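Rarum puts wooden tangram back on sale

Ananholm, March

Toy maker Rarum has brought back its wooden tangram after a gap of seven years. The puzzle comes in a square tray with a light natural-wood frame and goes on sale this month through the Rarum website and at the firm's shop in Ananholm.

The tangram is an old puzzle in which a square is cut into seven flat shapes. Players can put the square back together in its tray or use the shapes to make animals, boats, houses and people. The pieces in the new set come in several colours, including yellow, red, orange and purple, with some left in a plain beige wood finish.

Each set is packed with a booklet of 300 patterns, starting with simple outlines for young children and moving on to harder ones for adults. The first run is 1,000 sets, of which 900 will go to the public. The rest have been set aside for schools and libraries in the Skultanine area, which can ask for a set by writing to the shop.
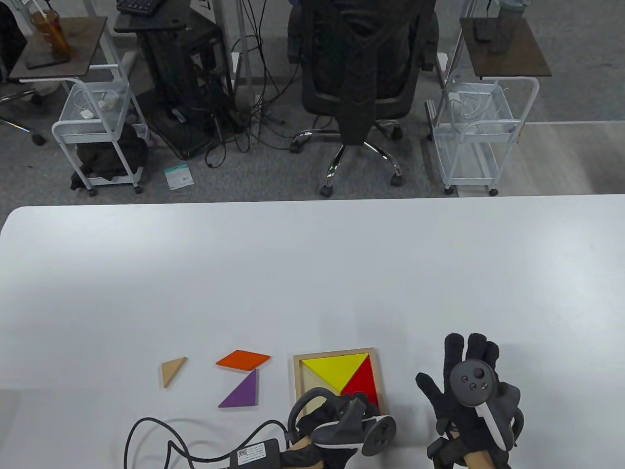
Spare pieces will be sold one at a time, so a set with a lost triangle does not have to be thrown away. Orders placed before noon are sent out the same day.

Trade orders are handled by Choi, which also supplies the rest of the Rarum puzzle range.

Press contact: Rarum press office, Ananholm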